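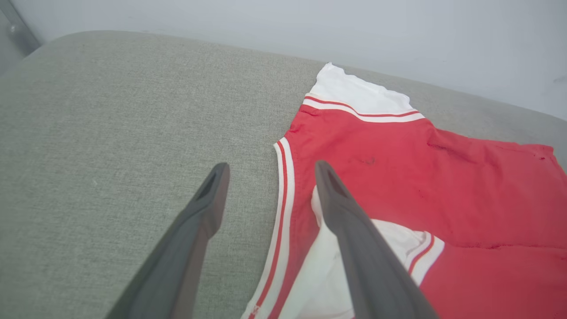 Taches sur tissu clair, mémo rapide

Aspirer d'abord, toujours. Ensuite eau tiède + savon de Marseille, chiffon blanc, tamponner sans frotter. Café : vinaigre blanc dilué, 4 cuillères pour un bol d'eau. Gras : terre de Sommières, laisser 16 heures, brosser.

Linge rouge neuf = lavage à part les premières fois, ça dégorge. Ne pas le laisser humide sur un coussin clair, auréole rose garantie.

Testez toujours dans un coin caché, surtout les tissu chinés. Séchage à l'air, pas de séche-cheveux.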